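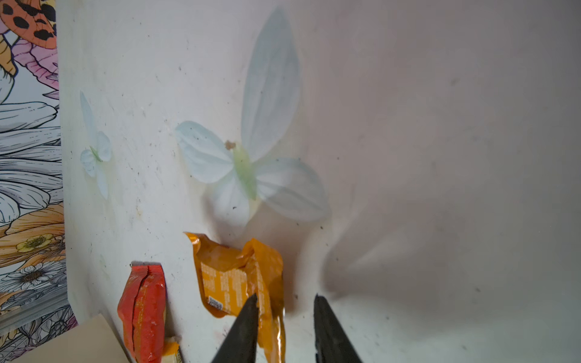 What is the best way to put packets of chips in a paper bag so that they do not break?

Heavy and flat packets go to the bottom, standing on their edge if the bag is narrow, and the chips go on top with their air still inside.

Board: Pantry and Small Storage
Topic: Snacks in a paper bag, which order?

pantry_moth wrote:
Good evening to all. The two lines at the top are from the pinned post of this board, and I would like to discuss them. I have followed this advice since April and I am only half satisfied.

My situation is the following. We keep the snacks of the household on a table against the wall, and when we visit my sister-in-law by train, I pack them in a paper shopping bag. I like a paper bag. It stands by itself, it makes no difficult noise, and after the trip it can be used for the old newspapers. The one I use at the moment has a blue and cream check and the words Pretzel, croissant and french bread on it. It is too nice for newspapers, I admit.

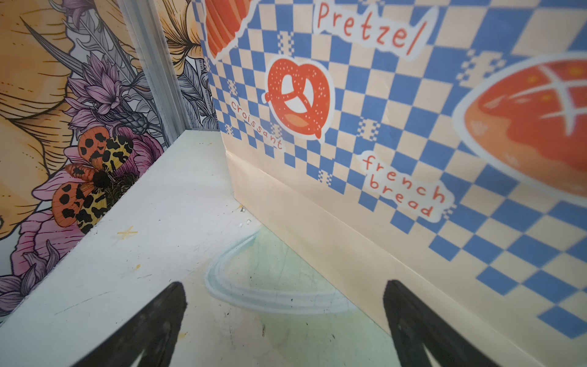

My problem is the top of the bag. If I put the chips last, they stick out, and then I cannot fold the paper. If I put them first, the candy falls on them. How do you do this, please?

drawer_seven wrote:
I don't agree with the pinned post. Chips should go at the side, standing. A chip packet is a cushion, and a cushion does nothing for you when it sits on top of everything. Put one against each long side and fill the middle with the small things. I have packed for a hiking club of children this way for years and the complaints were few.

mild_cheddar wrote:
But then the small things press outward and your cushion becomes crumbs. I have seen this with my own eyes in a bag from Nernoletti (the delicatessen near our station), and their paper is very stiff.

drawer_seven wrote:
How full was it? I never fill above two thirds.

mild_cheddar wrote:
Full. It was the holidays.

pantry_moth wrote:
Thank you both. I tried the side method yesterday evening. I put the orange packet and the green chips in first, standing, and left the others on the table until I could see how much place remained. It looked good, with the two of them coming out at the top like flowers from a vase. The rest was more difficult. The purple bag of berry candy is soft and heavy and takes the form of whatever it lies on. 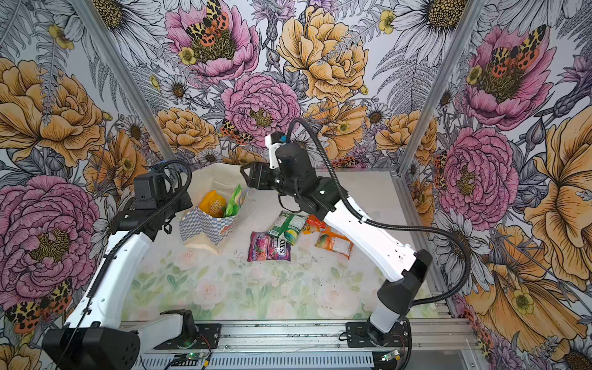

So I had to choose: either the candy goes down first and makes a floor, or it goes in last and lies on the chips. I have chosen the floor. Now the chips stand higher than before and the handles do not meet. Maybe I should buy a bigger bag, but a bigger bag on a train seat is not pleasant for the neighbors.

old_tin_lid wrote:
Why must it be one bag? Take two small ones. Chips in one, everything else in the other. You have two hands.

pantry_moth wrote:
One hand is for the dog.

old_tin_lid wrote:
Then I take it back.

brownpaper_k wrote:
I worked some years at the checkout of a Brikwood store, and we were taught it like this. Make the floor with whatever is heavy and can be bent. Next come the boxes and bars along the walls. After that the air packets, with the seam upward. The bag stays open at the top. Folding is what breaks chips. If you are afraid of something falling out, put a clothespin on the paper.

I must also say that a paper bag with a pretty print is often thinner than the plain brown one. Put your hand inside and press on the bottom before you trust it.

drawer_seven wrote:
Seam upward or sideways, what is the difference? A chip packet has a seam at both ends.

brownpaper_k wrote:
You are right, I said it badly. I mean that the packet stands. It should not lie flat with something on its belly.

mild_cheddar wrote:
For home I would not use a bag at all. A low bin is better, you see everything from above and nobody has to dig. We had a Hundum basket, very cheap, and it still lives under the stairs with the Mösli bars in it. The only bad thing is that everybody takes the same packet and the others stay there until they are too old.

pantry_moth wrote:
I have thought about it, but I prefer to sort everything again before each trip. I spread it all on the table, I look at the dates, and I decide who likes what. My husband says I would need 1,000 snacks to justify so much planning. Usually I lift the chips out first, since they are the ones I worry about, and the small packets can wait on the table in any order they like.

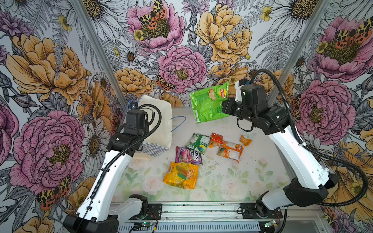 Then the small orange ones go into the corners. They are good for corners. I did not think of this before I read the message of brownpaper_k about the walls, so thank you for that.

old_tin_lid wrote:
Do you put in a napkin between the candy and the chips? I do it in summer. Candy gets soft and I don't want it to stick to anything.

pantry_moth wrote:
No, but I will try it. A kitchen towel is also possible, I always need one at my sister-in-law's.

drawer_seven wrote:
I still say sides.

brownpaper_k wrote:
With a wide bag, sides. With a narrow one like hers, I would stay with the pinned post. Can a moderator please add the clothespin to it?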